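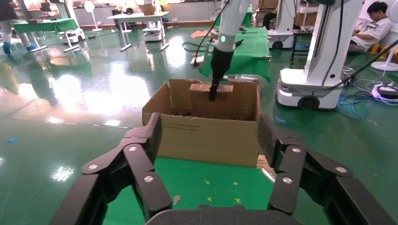 Carton ouvert, rabats relevés, petits objets sombres au fond.

Cartons double cannelure qui s'affaissent en stockage : humidité ou défaut de fermeture ?

Gerardo Ocampo
Bonjour,
Je stocke des pièces détachées dans des caisses américaines à rabats (FEFCO 0201), empilées sur cinq niveaux dans un local non chauffé. Depuis avril, les cartons du niveau inférieur se déforment : les parois longues bombent vers l'extérieur, et sur deux piles les angles ont commencé à plier à mi-hauteur. Le fournisseur, Tasaretti, me garantit une résistance à la compression verticale suffisante et renvoie la faute au local, où l'hygromètre monte à 95 % certaines nuits.
Les cartons sont remplis aux deux tiers, fermés à l'adhésif papier gommé, une seule bande sur la jointure centrale. Le contenu ne touche pas le dessus, c'est donc bien la caisse qui porte toute la charge. Chaque carton plein pèse 13 kg. Les palettes sont à claire-voie, avec un léger débord d'un côté.
Avant de racheter un lot complet, je voudrais savoir ce qui pèse le plus : l'humidité, le débord ou la fermeture ? Et est-ce qu'un croisillon intérieur change quelque chose à la tenue ?

Ronaldo Talavera
Les trois jouent, mais pas dans les mêmes proportions.
L'humidité d'abord. La valeur BCT annoncée par un cartonnier est mesurée en atmosphère normalisée, 23 °C et 50 % d'humidité relative. Dans une ambiance proche de la saturation, le carton reprend de l'eau et perd une bonne part de sa résistance, souvent plus de la moitié si l'exposition dure. Les cycles jour/nuit aggravent le fluage. Tasaretti n'a donc pas tort sur ce point, mais la question à leur poser est celle du coefficient de sécurité retenu et de la durée de stockage prise en compte. Une valeur BCT brute ne se compare jamais directement à la charge de la pile.
Le débord ensuite. Une caisse porte par ses angles et par ses arêtes verticales. Dès qu'un angle se trouve dans le vide, ou tombe entre deux lattes, il ne travaille plus. Recentrez les piles et posez une plaque intercalaire rigide sur la palette. Gardez aussi un gerbage en colonne, angle sur angle : le croisement façon mur de briques stabilise la pile mais coûte cher en compression.
La fermeture vient en dernier. Une bande centrale suffit pour une caisse de ce poids, à condition qu'elle se prolonge sur les petits côtés. Si les rabats s'ouvrent, les parois longues ne sont plus tenues en tête et bombent plus vite.
Pour le croisillon : oui, s'il a la hauteur intérieure exacte de la caisse et des cannelures verticales. Trop court, il ne reprend rien avant que la caisse ait commencé à s'écraser.
Calcul de base : sous une pile de cinq, le carton du bas porte quatre fois 13 kg, soit 52 kg. Avec un coefficient de 5, il faut viser un BCT de 260 kgf. Demandez la fiche d'essai, la mention « double cannelure » ne dit rien à elle seule.

Nudine
Même souci chez nous avec des caisses de chez Holtumum, réglé en passant à trois niveaux. Pas très scientifique mais ça tient. Évitez aussi de coller les piles contre le mur extérieur, c'est là que c'est le plus humide.

Gerardo Ocampo
Merci à tous les deux. Les piles sont recentrées et ramenées à trois niveaux. La fiche reçue de Tasaretti indique un BCT de 2,000 N – je suppose qu'il faut lire deux mille, séparateur anglais. Cela ferait presque 204 kgf, donc en dessous de votre seuil pour cinq niveaux.

Ronaldo Talavera
Oui, deux mille newtons. À trois niveaux, la charge sur le carton du bas tombe à 26 kg et vous avez de la marge, même en ambiance humide. Pour revenir à cinq, il faudra une autre qualité de carton ou un local déshumidifié.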